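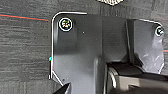 4.2 Wrist view and the self-occlusion mask

Figure 3. A single wrist-camera view from the bench set. Gray textured fabric behind, the dark gray bracket over most of the center and right, one fingertip at bottom left. The thin red line on the fabric runs in from the left and meets the bracket near the top.

The wrist camera is the only sensor used in this part of the work. No overhead view, no depth. The policy gets one color image per control step plus the joint readings, and everything in Section 3 about latency assumes that setup. We wanted to know how much of the wrist image the policy can really use, given how much of it is hardware.

Figure 3 is a fair case of the problem. The metal plate takes up a large share of the image, and its outline is sharp and bright, with a thin white highlight down the left side. The two screw heads have the same white ring around them. These are strong, high-contrast features, the kind an image encoder latches on to. The fabric by comparison is low contrast, and the fingertip is close to the lens, dark and a little blurred. So the strongest edges in the image are not at the fingertip, where contact happens.

Our fix is simple. We build a mask per camera mounting, multiply it into the image before the encoder, and fill the masked pixels with the mean color of the training set. The mask is fixed for a mounting and does not move with the finger opening. We tried a moving mask early on, driven by the joint readings, and dropped it. Small timing errors between joint state and image left slivers of metal along the mask border and the encoder picked those up too.

Mask construction. Done once per mounting, by hand, in the Bamevstead labeling tool. The labeler traces the bracket outline on one still, the trace is grown by 3 pixels, and the result is checked against other images from the same mounting with the fingers open and closed. Fingertips are always left out of the mask. This matters more than we expected — with the tips masked, the policy tended to stop short of the object and close on nothing.

Reference lines. The red line on the fabric was kept in view for all runs at this bench. In Figure 3 it shows again at the far right, partly behind the metal. We do not give the policy the line position and there is no term in the loss for it. It is used only in scoring, to get the approach angle offline. When the bracket covers part of the line we fit to whatever visible piece is longest, and skip the view if there is too little to fit. Thin colored fringes next to the line (faint teal in Figure 3) were left alone. Color correction was tested and changed the fitted angle by less than the labeling noise.

4.3 Data

Training data is 3,000 grasp demonstrations on the Moncrieff arm, all teleoperated, all at the same bench. Test data is a seperate set of 355 grasps recorded after the camera had been taken off and put back, so the mounting differs slightly from training. The test mounting got its own mask. Object set is 24 small household and workshop items, same items in train and test, new placements. Lighting was room lighting with the blinds down. Data collection finished in May.

Three versions of the policy were trained, same encoder, same number of updates:

Raw. Full wrist image, no mask.
Crop. Image cropped to the part where the fingertips meet, then scaled back up.
Mask. Full image with the fixed mask as above.

Crop is the obvious cheap option and is what the Landow baseline does by default. It removes most of the hardware but it also throws away fabric at the sides, and with it any object that is still off to one side during the approach.

4.4 Results

Mask did best on the test set, Crop second, Raw last. The order was the same for every random seed we ran. Per-item scores are in the appendix table, not repeated here.

The gap between Raw and Mask is mostly from the remounted camera. On held-out grasps with the original mounting, Raw and Mask are close enough that we would not claim a difference. After remounting, Raw gets worse in a consistent direction: the gripper drifts sideways, toward the side the bracket outline moved to in the image. Our reading is that Raw uses the bracket edge as a kind of anchor and measures the object against it. Saliency maps support this, weakly. They light up along the plate edge and around the screw heads, but saliency maps light up on edges in general, so we do not lean on them.

Crop fails differently. Final approach is fine, often cleaner than Mask. The misses come early, when the object sits outside the crop and the policy wanders until it comes into view. Flat items were the worst for this.

Failures for Mask are mixed. Some are real occlusion — object under the plate in the image, nothing to be done from one wrist camera. Others come from reflections. The metal is only slightly shiny but parts of it pick up light, and a reflection just past the mask border can look like a small bright object. Growing the mask further helped with reflections and hurt everything else.

4.5 Limits

One arm, one bench, one fabric. We have not tried a background with strong texture of its own, where the bracket edge might stand out less and Raw might do better then it does here. The mask needs a person for each mounting. Leidy Huanca traced all masks used in this section, so we have no measure of how much results vary from labeler to labeler. An automatic mask from images with the arm moving and the hardware staying put would be the natural next step, and a first version using the Flakico segmenter is running, but it still cuts into the fingertips and we leave it out of the comparison.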